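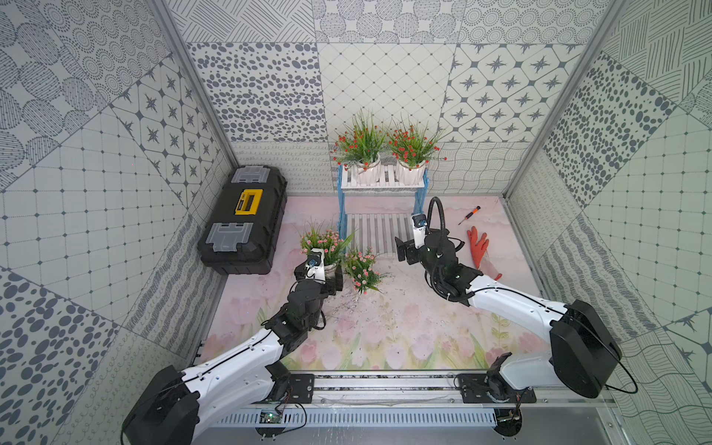 Endmont garden swap moves to the old depot

Sep 24, 2023

The Endmont plant and tool swap will move to the Arruda Street depot from next month after the council approved a new lease. The swap has outgrown the library hall, with 249 households now signed up. 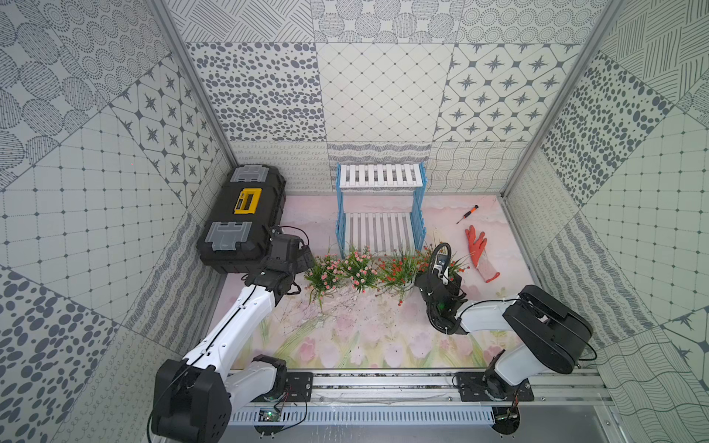 Entry stays at $2, and members can bring up to 3 pots or hand tools each time. Potting mix must be bagged. The last swap of the year will be held in December.

Parking is off Zirkura Lane. The council will also spend $878 on new signs and a bike rack.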